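Clotport puts a basket in the robot's hand

By Sille Bach
2025-11-05

The Clotport is sold as a picking service for small grocers. A shop pays by the month and gets the robot, the software and a person on the phone during opening hours. Orders come in from the store's own website, the robot walks the produce aisle with a basket, and a clerk checks the result and bags it. Elletti, the company behind it, has been taking sign-ups since July.

I spent two days at Elletti's test shop in Fekberg to see how far along it is. The short version is that the picking is good, the walking is fine, and the pricing needs work.

Setup takes most of a morning. Someone from Elletti drives the robot past each display and names what is in it, and the shop's stock list is matched to those names. After that the owner can move a tray from one spot to another and update the map on a tablet. Hanne Hjaltadóttir, who runs installations, says most shops change their layout far more often than they think they do. The tablet screen was slow on the first day and better on the second, after an update.

The part I cared about most was the basket. Earlier versions had a bin bolted to the base, and shop owners complained that it got in the way of customers and had to be unloaded by hand. The current version uses an ordinary shopping basket with an upright handle. One hand holds it and the other does the picking. When the order is complete, the robot takes the basket to the counter, sets it down and collects an empty one.
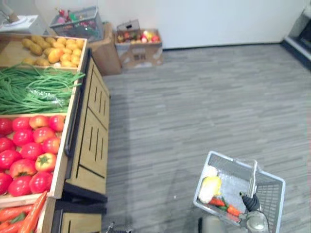 A basket with napa cabbage and carrots beside the produce stand at the Fekberg test shop.

Carrots with the tops on are harder than they sound. The greens hide the next carrot, and a hand that grabs leaves instead of root tends to come away with several at once. Clotport goes for the root, lifts, waits a moment and checks that it has one. Over the two days it took 849 items from the stand and got 40 of them wrong. Most of the errors were green beans, where it was asked for a handful and took too few. Elletti says a small scale in the wrist will fix this. It was not on the unit I saw.

Tomatoes went well. The fingers close slowly, and I found no split skins among the ones I checked at the counter. Cabbage was the slowest item, as the hand has to open wide and come straight down, and twice it backed off and started over before committing.

The basket itself can swing when the robot turns. Skarphéðinn Hafþórsson, who works on the arm software, told me they slow the turns once there is something heavy inside. You notice it. A loaded robot takes a corner like a shopper with a full bag and a sore shoulder. For an aisle with customers in it, I would leave that setting alone.

Now the money. The basic plan is 1,065 euros a month for one robot and one aisle. The plan with evening hours is 1,097, a gap so small that I asked why the cheaper one exists. Þórey Thygesen in sales said some shops close at four and don't want to pay for what they can't use. Both plans run for a year, with repairs included and damage to stock left out. If the robot drops a melon, the melon is yours.

The closest rival is Vigfúsdóttir, which uses a fixed arm over a row of bins. It is faster per item and needs no aisle at all, but the food has to be loaded into its own bins in the back, so somebody is doing the job twice. A shop with a decent stockroom should get a quote for both.

Oluf Grímsdóttir, who manages the Fekberg site, is working on refrigerated shelves with doors next. There was a door rig in the workshop when I visited, and the robot could open it but did not always close it. Elletti gives no date for that feature, and shops that sell mostly chilled goods should wait until it has one.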